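Ropework and Cordage, Unit 4
Laid Rope: Construction, Twist and Terminations

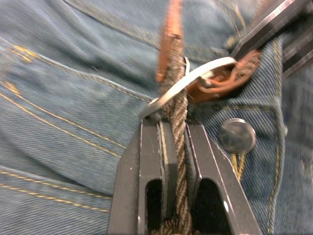

Course Handout 4 – page 2

4.1 Construction

Laid rope is built in stages. Fibers are spun into yarns, yarns are twisted together into strands, and strands are laid into rope. Each stage is twisted opposite to the one before it. The opposing twists hold each other in place, so the finished rope does not unwind as long as its ends are secured.

Three-strand rope is called plain-laid or hawser-laid. Four-strand rope (shroud-laid) usually needs a central heart to fill the gap between strands. Cable-laid rope consists of three plain-laid ropes laid up together in the opposite direction.

4.2 Direction of lay

Hold the rope vertically. If the strands rise to the right, the lay is Z (right-hand). If they rise to the left, the lay is S (left-hand). Most three-strand rope sold for general use is Z-laid. Coil Z-laid rope clockwise. Coiling against the lay puts kinks, or hockles, into the rope, and a hockled section stays weak after it has been pulled straight.

4.3 Lay length

Lay length is the distance along the rope taken up by one full turn of a single strand. A short lay (hard-laid) gives a stiff rope that resists wear and holds its shape. A long lay (soft-laid) gives a flexible rope with higher breaking strength, but one that snags and distorts more easily. Measure over several turns and divide.

4.4 Rope through rings

A rope that bends sharply over a ring carries more load on its outer fibers than on its inner ones. The smaller the ring section relative to the rope diameter, the greater the loss of strength. For a permanent attachment use an eye splice around a thimble. A round turn and two half hitches is acceptable for temporary work – inspect it each time the load changes.

4.5 Securing ends

Cut ends of laid rope open quickly. Methods covered in the practical:
Common whipping: fast, but slips under wear.
Sailmaker's whipping: follows the lay between strands and is the preferred finish.
Back splice: durable, but thickens the end and may not pass through a block.
Heat sealing: synthetic fiber only.

4.6 Worked calculation

A test sample breaks at 3761 N. With a safety factor of 5, the working load is 3761 / 5 = 752 N, rounded down. Repeat the calculation for a factor of 8 and bring the result to the practical.

Reading: Sitompul, Notes on Cordage, sections 2 and 3. Questions on the splicing work go to Arnar Damgaard, Hedegaard workshop.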